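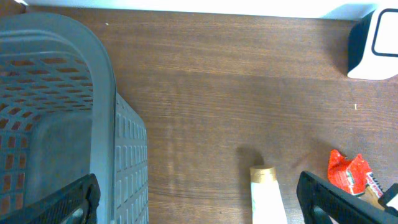 Zomik は、ロボットアームの手先に付けて、学習用の動作例を記録するための装置です。開発と販売は Ikamside が行っています。グリッパー、手首カメラ、記録ソフトウェアをひとつの組として出荷しますので、箱を開けた日から記録の練習ができます。

日本語のページは、英語のページをもとに、日本のお客様からいただいた質問を加えて書きました。英語のページと内容が違うところがありましたら、どうぞお知らせください。

## どんな作業に使いますか

いちばん多い使い方は、机の上の小さな物をつかんで、かごや箱に入れる作業です。操作する人が手元の操作器でアームを動かし、Zomik がその間の映像、関節の角度、指の開きを同じ時刻で保存します。ひとつの物をつかみ始めてから放すまでを、私たちは「一例」と呼んでいます。

物の種類は自由ですが、形と硬さが違う物をまぜることをおすすめします。キャップの付いたチューブと、くしゃくしゃになった包み紙では、指の入れ方がまったく違います。チューブは向きが大事です。包み紙は、つかむ場所によって形が変わります。片方だけをたくさん記録しても、もう片方が上手になるとは限りません。

かごは、側面に細長い穴があるものでも使えます。ただし、穴を通して机の色が見えるかごでは、机を替えるとかごの見え方も変わります。机の色を変えて記録する予定がある場合は、かごの中に物を入れる例も、それぞれの机で記録してください。

## 装置の構成

| 品名 | 内容 |
|---|---|
| グリッパー本体 | 黒い樹脂の指、2本。表面に滑り止めの溝があります |
| 手首カメラ | 小型、固定焦点。グリッパーの上側に取り付けます |
| 取り付け板 | Haston 型と Skinner 型のどちらかを注文のときに選びます |
| 電源とケーブル | 24 V の電源、カメラ用ケーブル、固定バンド |
| 記録ソフトウェア | Zomik Recorder。日本語の画面があります |
| 質量 | 298 g(グリッパー本体とカメラ。ケーブルは含みません) |
| 保証 | 出荷の日から2年 |

操作器とパソコンは含まれていません。すでにお持ちの操作器が使えるかどうかは、型番を書いて窓口に送ってください。

Haston 型と Skinner 型の違いは、板の厚さとねじの位置だけです。カメラの角度はどちらも同じになるように作りましたので、二つの型で記録した例を一緒に学習に使うことができます。途中でアームを替えたお客様から、この点はよく質問があります。

## カメラの位置について

カメラは、指の先が画像の下の左右の角に入る位置に固定します。二つの指の間にすき間が見えて、そのすき間の先に、つかむ物が見えるのが良い状態です。

はじめの試作品では、カメラをもっと高い所に付けていました。机全体はよく見えましたが、つかむ直前に物が指のかげに入ってしまい、記録した画像から距離を読むことが難しくなりました。設計の Hanyu Tian が取り付け板を何度も作り直して、今の位置に決めました。そのかわり、かごに近づいた時は、かごの全体が画像に入らないことがあります。これは仕様です。かごの全体が必要な学習をする方は、別売りの固定カメラを机の横か上に置いて、一緒に記録してください。

指の先が画像に入っていると、あとで学習の時に役に立ちます。モデルは物の位置だけでなく、物と指の位置の関係を見ることができるからです。指を切り取った画像で学習したいという相談もありましたが、私たちの試験では結果が悪くなりましたので、おすすめしておりません。

## 記録の手順

1. アームを開始の位置に戻します。
2. かごと物を机に置きます。置き方は毎回少し変えてください。
3. Recorder の画面で、作業の名前を選びます。
4. 足元のスイッチ、または画面のボタンで記録を始めます。
5. 物をひとつつかみ、かごの中で放します。
6. 指がかごから離れたら、記録を止めます。
7. 結果を「成功」「失敗」「やり直し」から選びます。

失敗した例も消さないでください。つかみそこねた例は、そのままでは手本として使えませんが、失敗を見分ける学習に使えます。Recorder は、成功の例と失敗の例を別のフォルダーに保存します。

「やり直し」は、一度つかみそこねて、同じ記録の中でもう一度つかんだ時に選びます。この例は数が少ないですが、大変貴重です。うまい操作者ばかりで記録すると、モデルは失敗のあとに何をすればよいかを知らないままになります。Anselmo Valderrama の使用報告(英語)に、この点についてくわしい説明があります。

## 物の置き方

チューブは、キャップがカメラの方を向く置き方、反対の置き方、横の置き方をまぜます。包み紙は、きれいにのばさないで、手で丸めた形のまま置くほうがよいです。中身が少し出ている包みを使う時は、机に落ちるかけらに注意してください。小さなかけらはカメラの画像にも入ります。私たちは、記録の区切りごとに机をふくお客様と、ふかないお客様の両方を知っています。どちらでもかまいませんが、ある日はふいて、ある日はふかないという場合は、作業メモに書いておくと、あとで比べる時に困りません。

つかまない物を机に残しておくことも大切です。つかむ物とかごしかない机で学習したモデルは、知らない箱がひとつ増えただけで動きが変わることがあります。つかまない物は、机の奥に置いたり、手前に置いたりしてください。記録の途中で動かさないようにお願いします。

## 明るさ

手首カメラは自動露出です。白い壁や白い背景板が机の後ろにあると、アームが上がった時に画像の上のほうが白く飛びやすくなります。机の面が見えていれば、多くの作業では問題がありません。気になる場合は、Recorder の「露出の基準」を「画像の下半分」にしてください。この設定にすると、指の間の物に明るさが合います。

木の机では、照明が机に反射して、明るい帯のように見えることがあります。照明の角度を変えて、帯の位置が違う例も記録しておくと安心です。反射をまったくなくした環境で記録し、そのあと普通の部屋で使って、思ったように動かなかったという報告をいただいています。

## 保存の形式

一例ごとにフォルダーがひとつできます。中に映像、関節の角度、指の開き、作業の名前、操作者の記号、結果が入ります。操作者の本名は保存しません。記号と名前の表は、お客様のほうで管理してください。

時刻の基準は、パソコンではなくグリッパー本体の時計です。映像と角度の時刻がずれた時は、画面の右上に黄色い印が出ます。黄色い印が出た例も保存されますが、書き出しの時に除くことができます。

作業の名前は日本語でも入力できます。ただし、古い学習プログラムの中には日本語のフォルダー名を読めないものがありますので、書き出しの画面に「英数字の名前に変える」という項目を用意しました。元の名前は、同じフォルダーの中の一覧に残ります。

## 指の交換

指は消耗品です。溝が浅くなると、なめらかなチューブをつかんだ時に物が回りやすくなります。交換の時期は作業によって違いますので、時間では決めておりません。指で溝をさわって、新しい指と比べてください。

交換する時は、左右を同時に替えてください。片方だけ新しい指にすると、物が古い指のほうにずれて、それまでの例と動きが合わなくなります。交換した日は Recorder の「装置の記録」に書きます。この情報は、一例ごとのフォルダーにも自動で入ります。

交換用の指は2本を一組として販売しています。ねじは新しいものが付いていますので、古いねじは使わないでください。

## よくある質問

**操作の経験がない人でも記録できますか。**
できます。はじめの日は記録を保存しないで、練習モードを使ってください。練習モードでは、指の開く速さが遅くなります。社内の講習を担当する Lorna Purves は、最初にチューブ、次に包み紙の順番で練習することをすすめています。

**かごのふちに指が当たります。大丈夫ですか。**
軽く当たるだけなら、指は少し曲がって元に戻ります。強く当たると本体が自動で止まります。止まった例は「失敗」に入りますので、アームを上に動かしてから、次の例を始めてください。

**画像に文字が入った物を使ってもよいですか。**
装置としては問題ありません。記録したデータを外に公開する予定がある場合は、包み紙などの印刷について、お客様のほうで確認をお願いいたします。

**カメラだけを買うことはできますか。**
申し訳ございませんが、カメラだけの販売はしておりません。グリッパー本体の時計がないと、時刻を合わせることができません。

**ほかの会社のグリッパーで記録した例と、まぜて学習できますか。**
形式の変換はできます。ただ、指の形とカメラの位置が違いますので、はじめは Zomik の例だけで学習した結果を作り、それからまぜた結果と比べてください。

## この版で変わったこと

- 露出の基準を選べるようになりました。
- 「やり直し」の結果を選べるようになりました。
- Skinner 型の取り付け板で、ケーブルがねじに触れる問題を直しました。前の板をお持ちの方には、新しい板を無料で送ります。
- 日本語の画面で、「開始」と「再開」の言葉が逆になっていた所を直しました。見つけてくださった Guangming Dai さん、ありがとうございました。

## 注文と問い合わせ

見積もりは、アームの型番、取り付け板の型、必要な台数を書いて、問い合わせの画面から送ってください。日本語の問い合わせは Donnie Yule が読みます。返事は日本語で書きますが、電話は英語だけになります。ご不便をおかけいたします。

修理の場合は、本体の底にある番号と、問題が出た例のフォルダーをひとつ、一緒に送ってください。映像を送ることができない時は、装置の記録だけでもかまいません。

最終更新:2018年10月31日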